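3 May 2018

Home at last, feet hurting. I write this tonight while I still have it in my head, because on Monday they will ask me at work what I saw and I will remember only the sandwiches.

The open day was at Kitero, in the old part of Stirkmont behind the railway. I took the early train and still I was almost late, because the entrance is on the other side of the building from what the invitation says. A man at the gate gave me a visitor badge with the number 1608 on it. I don't think there were so many visitors. Inside we got a coffee and waited in a corridor with a very shiny floor.

First came the talk, which was long. The company began with packing machines for Dağdelen, and later they made a feeder for small bottles that was called Trindden. I knew the name Trindden already from our own catalog, but I did not know that it came from the same house. The speaker said they sold over 900 of them. He spoke fast and he used many short words with letters that I could not follow, so I wrote them in my notebook to look up. I have looked up two of them now. The others can wait.

After the talk they divided us into groups and we went to the demonstration hall. I was in the second group, which I did not mind. The first stop was a conveyor and it was loud. The second stop was the robot table, and there I stayed the longest. I let my group go on without me and joined the next one, and I hope this was not impolite.

The task at this table looks simple when you say it. There are white blocks in the shape of a bottle, with square black and white marks on them. The arm takes a block with its two fingers, and the block should end upright in the tray. I have done such work with my own hands for 3 years, in my first job, so I know what is difficult in it. To pick up a thing that lies on its side and put it down standing, a person turns the wrist and does not think about it. For the arm, every piece of this turn has to be decided.

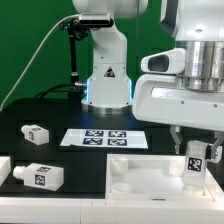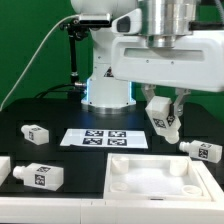
The person beside me at the rope was not so pleased. Why put marks on every bottle, he wanted to know, when the bottles in his plant have no marks and will never have any? The young woman who was explaining the table did not get nervous. She answered that the marks let them know well where each block is, so they can study the gripping separately, and that finding a bottle without marks is different work, for which they have another team. He said that for him it is the same work, he pays for both. Some people laughed. I think both of them were right, but I would have liked to hear more from her, and then the time for that stop was over.

I had a question also. I wanted to ask how the arm knows that it holds the block firmly enough. I made the sentence ready in my head, twice, and when I was satisfied with it she was already speaking with somebody else. This happens to me too often. Next time I will ask with the bad sentence.

Lunch was in a tent – cheese sandwiches, egg sandwiches, and a soup which was finished when I came. I sat with people from a bakery supplier and we spoke mostly about trains.

In the afternoon there was a session about safety and prices. I could not stay for all of it. From the prices I noted only that rental is possible from October, and that for rental you must send them your parts 2 weeks before, so that they can try them. I should tell this at work. Our caps are softer than those blocks and I am not sure what the fingers would do to them. I could put a small bag of caps in the mail and simply see what they answer.

On the way back I had a seat by the window and I tried to draw the gripper in my notebook from memory. The drawing is not good, the fingers look like a clothespin. I kept the badge. I also forgot my umbrella in that corridor, the blue one, so I must write to them in any case. Tomorrow: call about the umbrella, find a bag for the caps, wash the gray shirt.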